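Gripper Trial Checklist: Pre-Run Inspection and Comments

Station: Kakum bench, basket pick and place
Fingers under trial: Prilter ribbed, compared with Dastix flat pad
Inspector: Serpil Özkan
Date: November 22, 2025
Result: Passed with comments. 2 items open, see the end.

Mark each line OK, OK with comment, or Open. Do not power the arm for a grasp until Section A is complete.

Section A. Before power

A1. Emergency stop within reach of the operator's chair. OK.
A2. Stop pressed and released once, arm drops to hold. OK.
A3. Base bolts checked with the torque wrench. OK. Paint marks still line up.
A4. Flange screws tight. OK with comment. One screw took a small turn. Check again after the next finger change.
A5. Table clear of tools and loose hardware. OK.
A6. Finger set matches the name entered in the controller. OK with comment. The Dastix profile was still loaded from the previous session and had to be switched by hand. The two profiles have different closing widths. Running the wrong one will push the fingers together harder than they should be.

Section B. Cable and connectors

B1. Connectors seated and locked. OK.
B2. Cable jacket free of cuts and flat spots. OK.
B3. Slack enough for full wrist rotation. OK with comment. The loop under the arm hangs lower than I like. It did not catch on anything in the slow rotation test, but the basket rim is the thing to watch when the arm comes in low. Open until the clamp is moved. See item 1.

Section C. Fingers

C1. No cracks in the ribs, both fingers. OK. Look with a flashlight, especially where the finger curves out into the foot.
C2. Both fingers close evenly. OK.
C3. Tips clear the table at the lowest programmed height. OK with comment. The clearance is small. Boiko's setup sheet gives the height for a bare table, and any mat or liner under the basket means it has to be taught again.
C4. Finger mounts free of play. OK. Pull gently by hand, power off.
C5. Cycle count recorded. OK. Counter reads 1,339 for this pair.

Section D. Cameras

D1. Head camera sees the whole gripper and the basket floor. OK.
D2. Wrist camera mount tight, lens clean. OK with comment. Wiped before the run. There was a fingerprint on the lens.
D3. Wrist camera focus. OK with comment. The basket walls come through sharp enough to read the slots, but anything held between the fingers goes soft. We can use the wrist view to tell that a piece of fruit is there and which side it sits on. I would not use it to judge skin damage. For that, go to the head camera or look at the fruit.
D4. Both streams recording to the same clock. OK.

Basket work, head and wrist cameras:

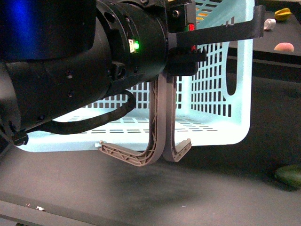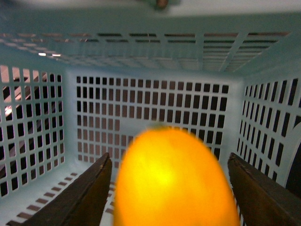
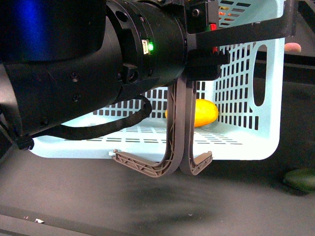 Section E. Slow run, operator at the stop

E1. Approach at low speed, no contact with basket rim. OK.
E2. Grasp and lift, round fruit. OK. 42 lifts tried with each finger set, no drops with the Prilter set. The Dastix set dropped the same lemon more than once, always when it was lying against the wall.
E3. Grasp and lift, long fruit. OK with comment. Both sets manage it if the fruit lies across the fingers. If it lies the other way the wrist has to turn first, and the program does not always do that.
E4. Release inside basket. OK with comment. The outward feet on the Prilter fingers need more room to open than the flat pads. Near a corner the foot can touch the wall before the fruit is free. Keep the release point toward the middle of the basket.
E5. Basket stays put during the run. OK with comment. It slid a little on two of the corner releases. A strip of grip tape under the near edge would fix it.
E6. Stop pressed during motion, arm halts without dropping the load. OK.

Section F. After the run

F1. Fingers inspected again. OK. No new marks.
F2. Fruit inspected for dents. OK.
F3. Gripper body temperature by touch after power off. OK. Warm, normal.
F4. Logs saved. OK. 249 files, copied to the Kakum share.

Open items

1. Move the lower cable clamp so the loop sits closer to the arm. Repeat B3 afterward.
2. Add a prompt in the controller that asks for the finger set at startup (A6). Until that is in, the operator reads the profile name aloud and a second person checks it against the fingers.

Comment on the comparison: I would keep the Prilter set on for the next round and leave the speed where it is. The Dastix pads are easier to clean and open in less space, so they should stay in the drawer with their own profile and not be sent back yet. The August sheet listed them as worn out, and I do not agree with that after checking them.

Next inspection is due at the next finger change, or sooner if the arm is moved.

S. Özkan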